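Speaker notes, network session, 10 Mar 2025

Slide 1. Say hello, phones on silent. Ten minutes, then questions.

Slide 2. The Ravmont arena upgrade. 1588 seats on the lower tier, one Viteck mast before August. Calls dropped at half-time. Explain why uploads suffer more than downloads.

Slide 3. Skedis small cells under the seats. 300 metres of new fibre. Pause here for the map.
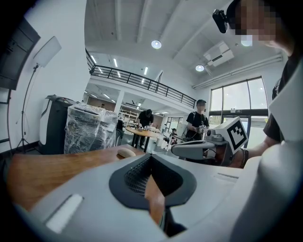
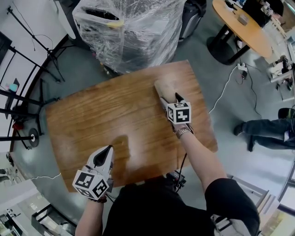 Slide 4: wooden work surfaces, hand-held grippers in both views

Slide 5. Results. 2922 phones connected at the busiest point. Don't read out the whole table.

Slide 6. Gidey handles roaming. Costs are in the handout. Take questions, mobile coverage in the car park first.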